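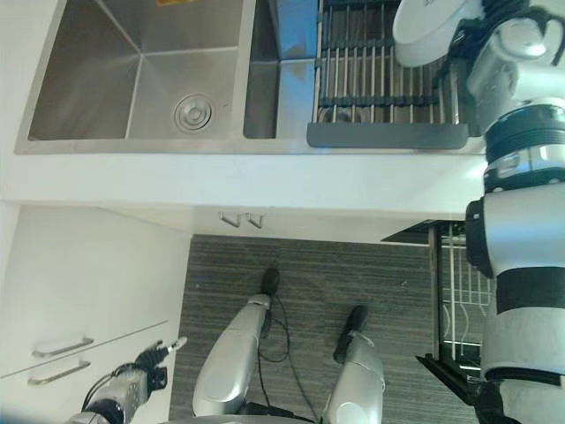
Rirwood Novelties: progress report to the Druvdale Small Makers Fund

Makers > Gifts and Novelties > Rirwood > Reports

About us Our animals Stockists Reports Write to us

9 Mar 1999

Dear Catriona,

I promised you something shorter than last time and I have tried, I really have, but a good deal has gone on since the autumn and I would sooner you heard it from me than pieced it together from the accounts. As before, I've put the animals first and the money afterwards, and you are welcome to skip to whichever you need for your own paperwork.

The hot water bottle covers

The badger is finished. You will remember that the early one had a snout so long it flopped over the stopper, and Anayeli has now redrawn the pattern so that the stopper sits behind the ears under a little flap. It looks much more like a badger and rather less like an anteater, and you can fill the bottle without undressing the whole animal. She has also moved the front paws up so that they meet across the tummy, and everyone who picks one up tucks their fingers under them straight away, which was very much the idea!

The otter is nearly there. The brown fleece we were sent in February was a shade too red and made him look like a fox who had been in the wars, so it went back to Manríquez, who were very decent about it and replaced the bolt at their own cost. We lost 15 working days over that. I had hoped to show you a proper otter with this report, but I'm afraid he will have to wait for your visit.

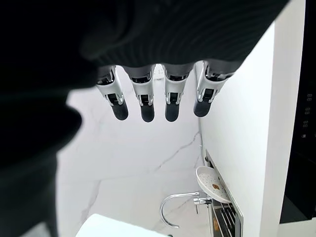
The hedgehog I should like to talk to you about in person. The prickles are loops of thick wool, sewn on by hand, and they take Citlali most of a morning for a single cover. They are lovely and I don't want to give them up, but at our present price we would be paying people to take them away. Dalibor thinks we could buy in a looped fabric and cut the back from that in one piece. He has sent off for samples. My own feeling is that it will look like a bath mat, though I have been wrong about fabric before (see the badger).

Shops and fairs

We are now in 7 shops, the newest of them the gift shop by the bus station in Zorkthorpe, which took a mixed box and then rang for more badgers. The spring fair there was cold and badly signposted and we still sold 46 covers over the weekend, mostly to grandparents. Mahmoud ran the stall on both days and kept a notebook of what people asked for. The most common request was for an owl, followed by slippers to match. I would love to do slippers, but soles are a different trade altogether and none of us knows it, so I've told him not before next year.

We did have one complaint. A lady in Druvdale wrote to say that the button eye came off her badger in the wash. We have sent her a new one, and the eyes on all the covers are now embroidered. This takes a little longer and saves on buttons, so it more or less comes out even, and it makes them suitable for smaller children as well, which opens up a few shops that had turned us down before Christmas.
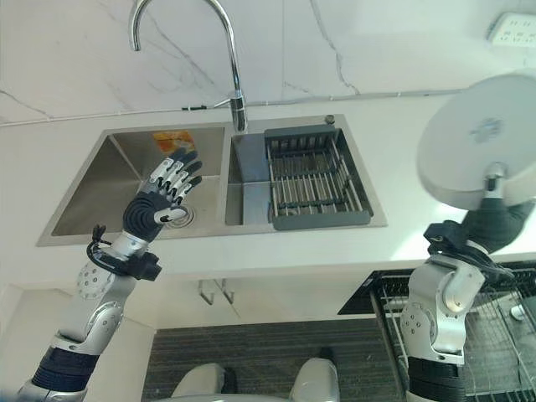

Of the shops that turned us down, two have already asked to see the new eyes, and I have told them both they can expect a parcel once the otter is ready to go in it. Anayeli would prefer to send badgers now and otters after. She may well be right.

Money

Of the grant, £2,981 is still unspent. The overlocker was bought second-hand and came in under what we had put down for it. The printed boxes went over, as the printer had to make a new plate when we changed the wording on the lid. I should like your permission to move what was saved on the overlocker across to boxes. Nothing else has shifted from the plan we agreed, apart from the hedgehog, who hasn't used up anything except wool and Citlali's patience.

What comes next

The otter first, then a decision on the hedgehog, then Mahmoud's owl if there is fleece enough. We would also like to have a proper price list printed before the autumn orders start, since the typed one has been altered so many times by hand that Dalibor is the only person who can read it. Would you let me know which weeks suit you for a visit? Any day but market day is fine at our end, and do come hungry.

With warm thanks from all of us at Rirwood

Rirwood Novelties | Copyright 1999 | Write to us | Back to top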